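Esturus Workshop: Pre-Purchase Inspection Checklist, Bin Picking Cell
Revision 4, 06/03/2018
Filled in by: Cristóbal Cisternas
Purpose: to decide what goes in next year's equipment budget, what gets mended, and what we go on pretending not to see.

Marks used: OK / Mend / Buy / Argue

SECTION A. ARM AND CABLES

A1. Arm mounting bolts checked and marked with paint pen. OK
Comment: Marked in January, marks still line up. Cheapest safety measure in the building and I would like it noted that I bought the pen.

A2. Cable bundle clear of the joints through full travel. OK
Comment: Run at slow speed, both directions, twice. The slack is right for the moves we do now. If the plan for a second bin goes ahead, the bundle will have to be dressed again, and that is a day's work which appears in none of the quotes.

A3. Cable ties trimmed flush. Mend
Comment: No. The tails are sharp enough to open a knuckle. Flush cutters are already in the drawer, so please nobody raise an order for them.

A4. Emergency stop within reach of the operator's chair. OK
Comment: Within reach of my arm. Try it with the shortest person on the rota before signing this again.

A5. Air line fittings listened to with the compressor on. OK
Comment: Quiet. Last year's hiss came from the wall regulator, which we replaced after first pricing a whole new gripper.

SECTION B. GRIPPER

B1. Fingers move freely, no play at the joints. Argue
Comment: They move freely. Whether they move a little too freely depends on whether you ask me or the person holding the budget. Proka quoted 2127 for a replacement hand and 550 for a rebuild of ours. The rebuild leaves us without a hand while it is away, a detail I found on page two.

B2. Spare fingers in stock. Buy
Comment: One set, 170. Ordering them after a breakage costs the same and adds a fortnight of staring at the wall.

B3. Grip force limit set and written on the card. OK
Comment: The card has been laminated. Standards are rising.

SECTION C. BIN AND CONTENTS

C1. Bin edges free of burrs. OK
Comment: Gloved hand all the way along, then a rag. Nothing caught.

C2. Bin held firmly to the table. Argue
Comment: A clamp holds well until somebody needs a clamp. Zúñiga can make a proper bracket for 200, fitted. I have put it down for the third year running, in the belief that persistence is a form of planning.

C3. Bin floor and walls fit for use. OK
Comment: Scratched and scuffed. Punness would like to sell us a new bin with a powder-coated finish. The arm has no feelings about finish and neither does the budget. Struck out.
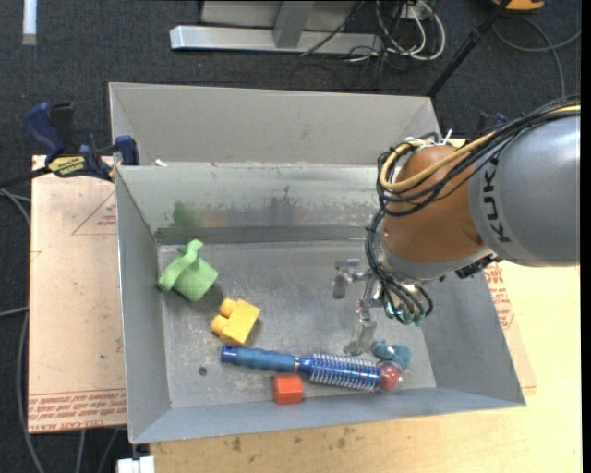 C4. Test objects varied enough to be useful. Buy
Comment: Blocks are easy to come by and long thin things are the real trial, so the toy allowance should lean towards long and awkward. Expect a question from accounts about why an engineering budget line says "toys". The answer is that they are cheaper than anything with "test piece" in its name.

C5. Nothing in the bin that leaks, shatters or belongs to someone. OK
Comment: Ask before adding your own. We do not reimburse.

SECTION D. TABLE AND FLOOR

D1. Tabletop sound and level. OK
Comment: Stained, level. Stains are not a budget item.

D2. Acrylic sheet secure where used. Mend
Comment: Check that it cannot creep under the bin. Double-sided tape will do for now.

D3. Cables on the carpet covered where people walk. Buy
Comment: Cable covers should be at the top of the list and always end up at the bottom, being dull. I have moved them to the top. Kindly leave them there.

SUMMARY FOR THE BUDGET MEETING

Before the next run: A3, D2.
Order now: D3, B2, C4.
Order if there is money: C2.
Needs a decision with B1: rebuild or replace. My vote is to rebuild, provided Proka will lend us a hand in the meantime. I have asked in writing and avoided the pun.

Signed: C. Cisternas
Countersigned: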